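Motorsport und Medien, Sitzung 6
Reifenmanagement: Was die Zahlen hergeben und was nicht

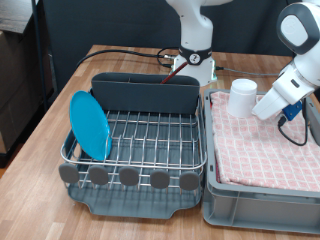 Abb. 1: Abtropfgestell mit Auffangschale auf einer Holzplatte

Ausgangspunkt ist die Behauptung, Langstreckenrennen würden «über die Reifen entschieden». Der Satz fällt in fast jeder Übertragung. Geprüft wird er selten.

Material: Rundenzeiten des Augustlaufs in Clerley, 228 Runden, aufbereitet von Junhao Tan. Dazu der Kommentar von Marleny Flores (im Reader).

1. Abbau
Flores setzt den Leistungsabfall ab Runde 14 eines Stints an. In Tans Daten sehe ich dort einen Knick, aber nur bei 2 Teams, Prevwood und Mathias. Beim Rest verläuft die Kurve flach. Wer daraus eine Regel macht, sollte erklären, wie der Kraftstoffverbrauch herausgerechnet wurde -- bei Flores steht dazu kein Wort.

2. Strategie
Kelmendi nennt den frühen Stopp von Brekorico «mutig». Unter Gelb hätte derselbe Stopp als selbstverständlich gegolten. Das Urteil hängt am Ergebnis (Rückschaufehler, vgl. Sitzung 3).

3. Überholvorgänge
Roughly-Werte wie «rund 75 Positionswechsel» sind ohne Zählweise wertlos. Zählt die Boxengasse mit? Überrundungen? Quintero und Sánchez zählen verschieden und streiten dann über die Spannung des Rennens.

Zur nächsten Sitzung: Tans Tabelle, Spalten D bis G, lesen. Eine Aussage aus der Übertragung auswählen und notieren, welche Daten sie widerlegen würden. Fällt Ihnen nichts ein -- bitte ebenfalls notieren.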